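Skemard Two-Arm Bench Kit
Home > Equipment > Bench Robots > Two-arm kits

Availability: to order
Page last revised: May 24, 2019

Can a machine do the small jobs yet? You know the ones – the thing with the flat battery, the cover that needs a screwdriver, the screw that rolls under the fridge. Our answer is a firm "some of them, if you clear your afternoon". The Skemard kit is for people who'd like to find out exactly which ones, and who own a comfortable chair.

You get two arms on a shared rail, a gripper on each, and a small camera on each wrist. The fingers are black printed parts with an open triangle in the middle. They are cheap to replace, and you will replace them. Round objects are the usual test of character: a dome gives a flat finger very little to hold on to, and a person does it without putting down their tea.

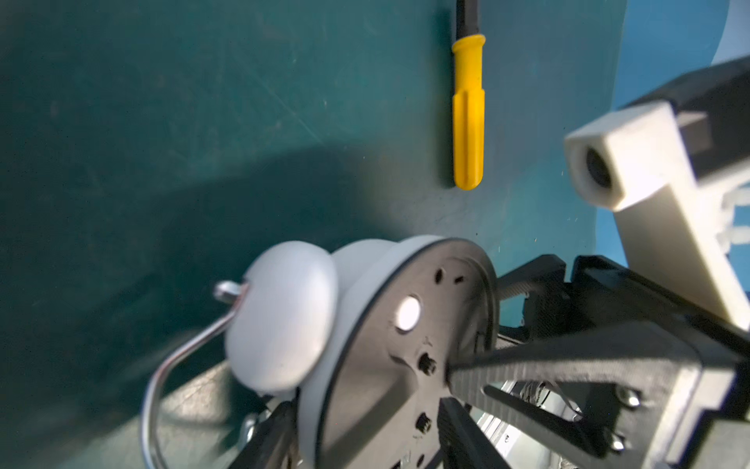 Vurell writes that two arms are one too many for a household job, and that a decent clamp would do half the work for the price of lunch. We sell the clamp as well (see Accessories).

What it does well

Picking up a tool from a known spot. Holding a thing steady while the other arm thinks. Doing the same move 200 times without asking for a pay rise, provided the tool is put back where it was. With the Prellix software pack you can record a move by hand, play it back and trim the bits where you sneezed.

What it does less well

Turning small things over. Finding a recessed screw and staying in it. Battery doors in general, which were designed by people with fingernails. Cloth remains a matter of opinion between the two arms. If your shop floor depends on any of these, please keep your present staff and be nice to them.
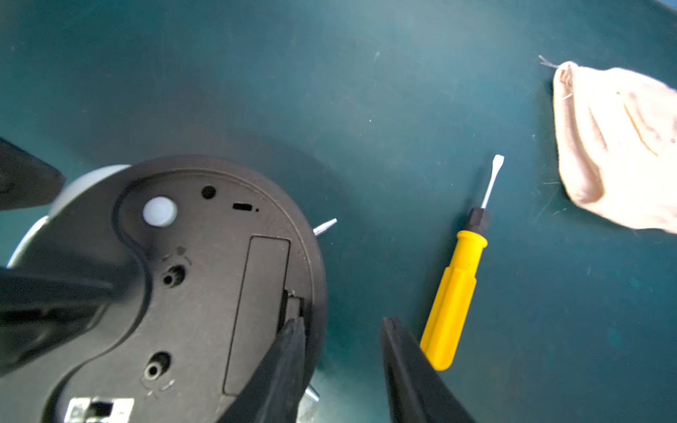 Underside up, screw holes in view. Flat-blade screwdriver to the right.

Passing a tool from one arm to the other

Buyers ask about this more than anything else. Both grippers have to agree on where the tool is, and the second has to close before the first lets go. The January update lets you set the overlap between the two. Start long. A short overlap looks very smart in a demonstration and is hard on floors. 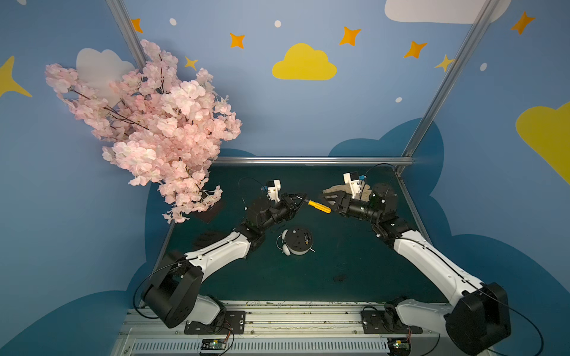
Two arms on one rail, with the screwdriver held level in the right gripper.

In the box

2 arms with grippers and wrist cameras
Rail and mounting plates
Spare finger set
Cables, 300 cm
Printed guide, 214 pages, index included

Not in the box: computer, bench, patience.

Works with: Prellix software pack, Lambrechts bench frames.

Returns: unused kits only. A kit that has tried a battery door counts as used.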